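Introduction to Building Services
Handout 6: Traps, seals and why drains don't smell (usually!)

Last week we finished with hot water storage, and a few of you asked when we'd get on to the dirty side of things. Well, today's the day. I love this topic. Waste pipes look like the dullest part of a building, and yet almost everything clever about them is done with nothing more than water, air and gravity.

The water seal

Every sink, basin, bath and shower has a trap, a bend in the pipe that stays full after the water has run away. That small plug of water sits between you and the air in the drain. Air from the drain can't get past it, but waste water pushes through with no trouble at all. No valve, no spring, no moving parts!

The depth of the seal is the vertical distance between the top of the lower bend (the crown weir, where water spills over to the outlet) and the underside of the dip. Please learn to mark this on a sketch. People very often measure to the bottom of the pipe, and that gives the wrong answer.

How a seal gets lost

Self-siphonage. A full plug of water runs down the waste pipe and pulls the air behind it, and the last of the trap water goes along for the ride. You can hear it – that long gurgle as a basin empties. Small pipes that are long or steep are the usual culprits.

Induced siphonage. Much the same, but the pull comes from somebody else's water going past the branch. Flush upstairs and the basin downstairs gurgles.

Back pressure. Air is squeezed at the foot of the stack and pushes the seal back up into the fitting. Bubbles in a ground floor pan are the classic sign. A gentle bend at the base of the stack helps a great deal, and so does keeping low branches away from it.

Evaporation. Slow and boring, and responsible for more complaints than you'd think. A guest room shower that sits unused from one May to the next will dry out, and the cure is to run the tap for a moment.

The Vonbridge case

We'll work through this one in the seminar, so bring the plan with you. Vonbridge is a block of 17 flats where residents on two floors kept reporting smells. The first firm in, Geltach, replaced traps all over the building. The smells came back. Trusex were then asked to look again, and they did something wonderfully simple: they put a pressure gauge on the stack and watched it through a busy morning. The suction peaks lined up with flushes from the top floor. The vent pipe had been capped during roof work, and with no air coming in at the top, the stack was drawing it through the traps.

Total spent on new traps before anyone looked at the roof: £446. Keep that figure in mind when you're tempted to swap parts before thinking about air.

Questions to think over before the seminar
Why did the top floor flushes matter more than the ground floor ones?
Would deeper seals have cured the problem, or just hidden it for a while?
Where on the stack would you have put the gauge?

Try it at home

Fill your bathroom basin almost to the overflow, pull the plug and listen right to the end. Then do it again with just a cupful of water. The difference is lovely, and once you've heard it you'll be listening to basins everywhere (sorry in advance to your families). Write down what you hear and which kind of seal loss it might point to.

Reading

Sisodia, chapter 2, on stack design. The worked sums are very clear, so do them with a pencil in your hand. The short write-up is 200 words on one cause of seal loss, with a labelled sketch of the trap. Rough drawings are fine as long as the seal depth is marked properly.
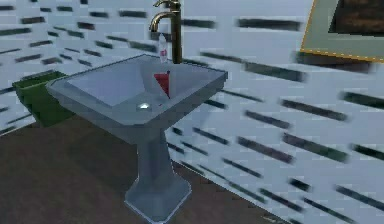

Next time we go up the stack to the roof and look at air admittance valves, which let air in without letting it out. Bring your sketches along, as we'll be adding to them.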